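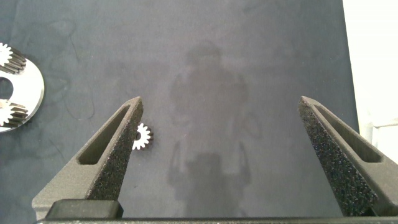

According to Matilde Neves, a work surface tells you how a bench is used long before the log book does. The remark was made in the bench room at Calside, and the subject of this chapter follows from it: the mat that covers the table, how it wears, and how it is kept fit for use.

Chapter 2
Bench Mats and Work Surfaces

2.1 Purpose of the mat

A bench mat protects the table top and gives small parts a plain ground to lie on. A dark, matt colour such as navy blue reflects little light, so pale or bright parts stand out against it. The same property works against the user in one respect — chalk, lint and light scuffs also stand out, and a mat in sound condition may look worse than it is.

2.2 Marks and wear

Marks are sorted into two classes. Surface marks are pale smudges, thin streaks and curved scuffs which leave the mat level to the touch. Structural marks are cuts, raised edges and hollows. A surface mark is wiped and, if it stays, entered in the log. A structural mark deeper than half the thickness of the mat means replacement.

At the Womville workshop, 96 mats were inspected each January under this rule. Simão Azevedo's tables (Appendix B) give the results by bench.

2.3 Shadow

Overhead lighting throws a soft shadow of whatever stands over the bench. On a dark mat the edge of such a shadow is hard to tell from a stain. Inspection is therefore carried out with the bench cleared and a hand lamp held low to one side.

2.4 Cleaning

Brush off dry dust first. Wipe with a damp cloth, working from the far edge towards the user, and finish with a dry one. Solvents are not used. The mat is laid flat again with its edge parallel to the table, and left for 2 hours before work resumes.

Exercise 2.1 at the end of the chapter asks for a full log entry for one mat, in the form used at Calside.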